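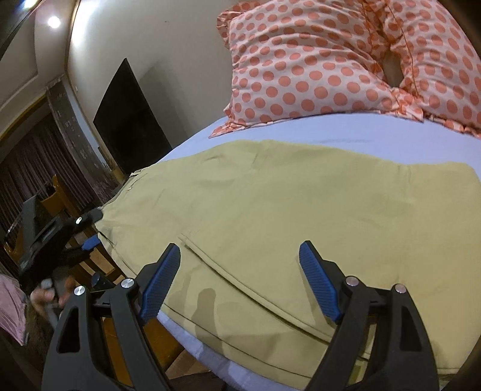
Brunder hand grippers and a yellow-green cloth on the bed.

So I've had the Brunder pair for most of February now, and a few of you have been asking whether they're worth the money. Short version: for laundry, yes. For anything smaller than a sock, I'd wait.

The kit is two hand-held grippers, a spare set of finger pads, a charger and the recording software, which lives on your laptop and nags you about updates. You squeeze, the jaws close, and everything you do gets saved as a demonstration you can train an arm on later. I paid 882 for the two-gripper bundle (the single is cheaper, but folding anything one-handed is miserable, so don't). Shipping from Staltberg took forever and the box showed up with one corner mashed in, though the foam inside had done its job.

Setup was easier than I feared! Petro Derkach wrote a really nice walkthrough on the user forum and I just followed that, since the printed manual skips calibration completely. Count on an evening.

The blue pads are my favorite part. They're ribbed, and on cotton they grab the top layer without dragging the one underneath — most of the time, anyway. Pants are harder. 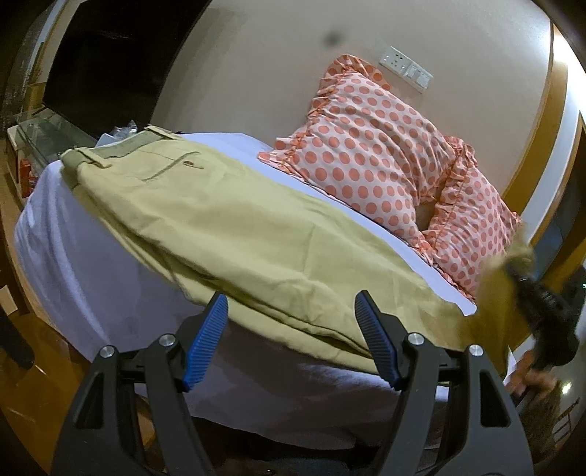 A waistband is thick and the legs aren't, so you end up squeezing differently at each end, and my first 60 recordings were pretty ugly because of it. I threw out most of them. By the time I got to 200 I had a rhythm going and my folds looked like something I'd put in a drawer.

Gripes? My wrists get sore after half an hour, and the trigger spring is way too stiff for my taste. Rüdiger Kasten at Brunder emailed me back the same day about it and says a softer spring is coming as a free swap, so I'll hold him to that. The software also crashed on me twice during export and lost one session for good, so save often.

I looked at the Ó Dubhghaill set too. It's lighter, but you only get one pad type and the returns policy scared me off. Next up is towels, and then the fitted sheet, which I can't fold with my own hands either.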